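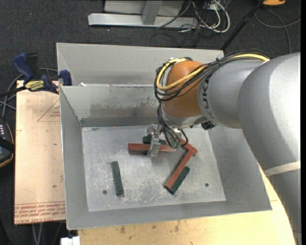
Page 3 of 7

Pekcombe Allotments and Gardens Board > Beds, Soil and Compost > Raised beds: how deep is deep enough?

mallach_delia
Picking this up from page 2. I have the lumber for two beds and could go either 10 inches or 18 inches high. The ground under them is clay that was lawn until last August. I want carrots in one and tomatoes in the other. The 18 inch version means buying nearly twice the soil and I got a quote of $475 delivered for the mix from Salinas. Is the extra height worth the money or not?

T_Maldonado
Go 10 inches and fork the clay underneath before you fill. Roots don't stop where the boards stop. I have grown full size carrots in 8 inch beds for years. Tomatoes don't care either as long as the clay drains.

plotholder22
"As long as the clay drains" is the whole problem though. Mine doesn't. I had 10 inch beds on clay and in a wet spring the bottom half stayed soggy into June. Rebuilt at 18 and the soil warms up weeks earlier.

T_Maldonado
Did you fork it first?

plotholder22
Yes. One fork deep, with a couple of bags of grit mixed in. It closed back up by the second year.

T_Maldonado
Grit in clay is a waste of money. Compost on top every fall does more. Leave the grit out.

yamila_q
I'm with Tadeo on the grit but not on the height. The reason I went to 18 inches was my knees. If you can kneel all day, fine, build low. Also consider that you can fill the bottom of a tall bed with half-rotted logs, leaves and grass clippings and only buy mix for the top 10 inches. That brings the cost back down to near what the short bed would be.

mallach_delia
I hadn't thought of filling the bottom. Does it sink?

yamila_q
It does. Mine went down 4 inches the first year and 2 the next. You top it up in spring. Don't put carrots in it the first season, put squash or beans in.

Lorena T
Adding a caution about the logs. Fresh wood chips mixed through the soil will tie up nitrogen and your plants will go yellow. Whole logs at the very bottom are OK. Don't use black walnut.

diltcombe_dan
Before anyone orders soil, do the jar test on what you've got. Fill a quart jar one third with dirt from below the grass roots, top up with water, add a squirt of dish soap, shake it for a few minutes and leave it on a shelf. Sand drops out in the first minute, silt in a couple of hours, clay takes a day or more. Measure the layers. Mine came out under a third clay and I'd been calling it clay for ten years.

mallach_delia
Did the jar test. After two days it is more than half clay, so plotholder22 and I are in the same boat.

plotholder22
Then I'd go 18.

T_Maldonado
I'd still go 10 and spend the difference on compost. You can always add a course of boards later if it turns out wet. You can't easily take one off once it's full.

Lorena T
You can add a course only if the corner posts are tall enough. Cut the posts at 18 now even if you board it at 10. Saves doing the corners twice.

yamila_q
Good point about the posts. Also line the inside of the long sides with something if the lumber is untreated. I used old feed bags, stapled, open at the bottom so water gets out. Beds are on their seventh season.

v_benitez
What width are you making them? Everyone talks about height and then builds a bed 5 feet across and has to stand in it to weed. 4 feet is the most I can reach from both sides. If it's against a fence make it 2 and a half.

mallach_delia
4 by 8, both of them, with paths of 30 inches so the wheelbarrow fits.

v_benitez
That works. Put a crosspiece in the middle of the 8 foot side. At 18 inches of wet soil the boards will bow without it.

T_Maldonado
At 10 inches they won't.

diltcombe_dan
Mine bowed at 12. One inch boards, no crosspiece. Two inch boards have been fine.

Lorena T
Check the price on that mix too. $475 sounds high unless it includes a long haul. Ask what the mix is. "Garden blend" around here can be mostly screened topsoil with some bark in it. I'd want at least a third compost. Ask to see the pile, and smell it. If it smells sour walk away.

mallach_delia
They told me half topsoil, half compost. The delivery fee was $120 of the total.

Lorena T
Then the soil itself is a fair price. See if a neighbor wants to split the truck.

mallach_delia
Decision for now: tomatoes at 18 inches with leaves and logs at the bottom, carrots at 10 with the clay forked and the posts left tall. I'll report back on which one drains better.

T_Maldonado
Fair enough. Skip the grit.

plotholder22
Take a soil temperature in both beds on the same morning in spring, 4 inches down. I'd like to see the numbers.

1058 views on this topic
Previous page | Next page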